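# Visit report: Cormier open day, Dredgate

The annual open day at the Cormier fittings works in Dredgate was held in May and was attended by 2 members of the regional purchasing office. The programme began at 9 am with a safety briefing and closed with a short discussion over lunch.

Mervin Grewal, who manages the site, guided visitors through the folding shop and the paint line. Orders for the Norus range now leave the works in lots of 509, and the paint line can handle 1300 panels in a shift. The office had asked in advance about colour matching, and samples from three earlier lots were set out for comparison. The greys were consistent. One of the blues was a shade lighter than the others, and Mr. Grewal agreed to check the records.

Packing was the weaker part of the tour. Corners are still wrapped by hand, and the aisle beside the loading door was crowded at the time of the visit. A second packing bench is planned before the Ikotport contract begins.

The office's main interest was in finishes and the way they wear in daily use. Dark colours remain the most requested for public buildings, although they tend to show marks sooner than the lighter ones. A tall folded panel in matte dark green, standing on a marble-patterned floor beside a light gray panel with a repeating diamond pattern, had a few pale specks and scuffs on its upper part. The office has asked Cormier for its touch-up instructions and a price for replacement panels in the same green. 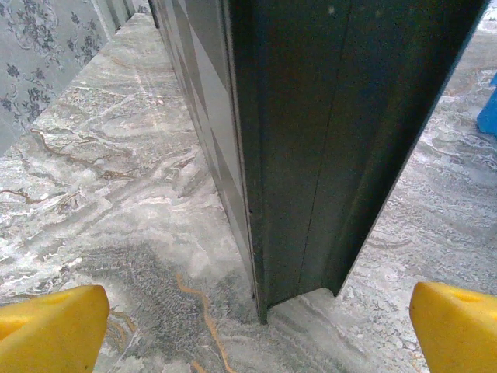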